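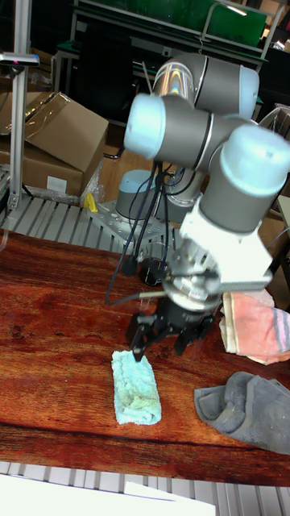 Farhad Amini has judged amateur boxing for 17 years and he would like you to know that the scoring is fine. I am less sure. He began with the corner, where he started out as a boy at the Drisbridge club: a folded towel, light blue for preference, a bucket and a stool. "If you can keep a corner tidy, you can keep a scorecard tidy," he said. I asked what one had to do with the other. He thought about it and said, "Concentration."

The row is over the Desiren Cup final in March, when Daithí Sheehan lost on a split decision that 300 people in the hall booed for the whole of the interval. Amini was one of the 3 judges. He gave Sheehan the last round and nothing else.
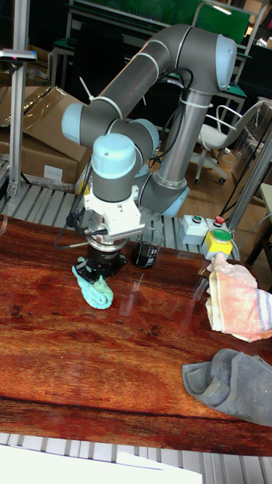 Cloth on the tabletop, bunched into a small roll.

"People count the noise," Amini told me. "They don't count clean punches." Perhaps – but his own card had no notes on it, and he could not remember the second round when I asked.

Sheehan, who trains at Oyelaran's gym, was blunter. "I watched it back twice. I'd like him to watch it once."

Amini says he will, when he has the time. He is down to judge again next month.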